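Tuesday, April, after tea

Kulsoom Bugti, writing this up at the bench because if I leave it until I get home I never do it.

Battery for the laptop first: it is in the charger by the sink, please leave it there. Now the arm.

We spent most of the session on the stemware task for the Prundale student challenge. For anyone who missed last week (half of you, you know who you are, and I hope the geography trip was lovely), the task is to take a plastic wine glass by whatever part you like, turn it over, and stand it on its foot at the marked spot. Plain cups are worth less, and we can already do those well enough that I have stopped worrying about them. The glass is a different animal altogether. It has a wide foot, a thin stem and a bowl that wants to roll, and whichever bit you grab, the rest of it swings about and leads you astray.

We logged 56 attempts today with the Kavik software. I was going to stop at a nice round number but the Year 12s were enjoying themselves and I hadn't the heart. Most of the failures were the same failure. The gripper comes down, the fingers close well enough, and then somewhere during the turn the glass slips round a little and arrives leaning. You can hear it before you see it, a sort of dry squeak from the plastic. The Fesolano pads we stuck on in the autumn have gone shiny, and I do think that is a good part of it, though I said the same about the old pads and was only half right then.

Things we changed, in the order we changed them, so that somebody can undo them if I've made a mess:

Closing speed down by 20 per cent. This helped straight away. It makes each attempt feel endless when you are standing there with the clipboard, but the glass doesn't get nudged along the table any more before the fingers have hold of it.

Wrist turn split into 3 stages with a little pause between them. I wasn't keen on this, it looks hesitant and the judges do like a smooth movement, but the pauses let the swing die down. We can try taking the first pause out again later and see whether anything gets worse.

Approach angle. We went back and forth on this and I'm not sure we ended up anywhere very different from where we began. Coming in low keeps the fingers away from the bowl but the wrist gets awfully near the table. Coming in high is comfortable for the arm and horrid for the glass. The value in the file now is the halfway one, saved under the name ghauri_mid, and please do not overwrite ghauri_low, which is still the one to use for cups.

We also had a long chat about whether the arm ought to go for the stem or the foot, and I enjoyed that more than anything else this afternoon. The stem is the obvious answer and it is what a person would do. The trouble is that there isn't much of it to hold, and a small error along its length matters a good deal. The foot gives you a nice big target but you are then carrying everything else out at the end, like holding a brolly by its tip. The group split almost evenly, and quite loudly, and I have asked both camps to write down what they expect to happen before we test it properly next time. I want it on paper first, so that we can't all claim afterwards to have known.

One fault to note. At attempt 31 the software stopped with code 429, which the manual describes as "request refused, try again", and that is all the manual has to say on the subject. We tried again and it carried on. I have a feeling we were sending commands faster than it wanted them, as it happened just after someone had leaned on the repeat key, but I haven't proved that. If you see it, write down what you were doing at the time, even if what you were doing was silly. I promise not to be cross.

Jobs for next time, then. New pads, cut a touch wider than the old ones. A run of foot grips and a run of stem grips with everything else left alone — and I do mean everything, no helpful little tweaks in between. Somebody with tidy handwriting to copy today's attempts into the big book. And would whoever has the long hex key please bring it back, I had to borrow one from the art room and they were very gracious about it but I could tell.

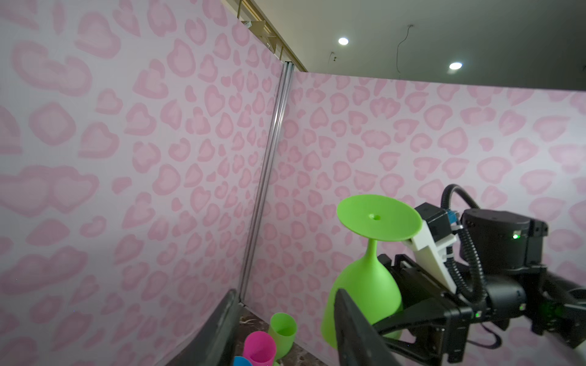 I'll be in from four o'clock next time, so come early if you want a go at the pads, and bring your predictions with your name at the top.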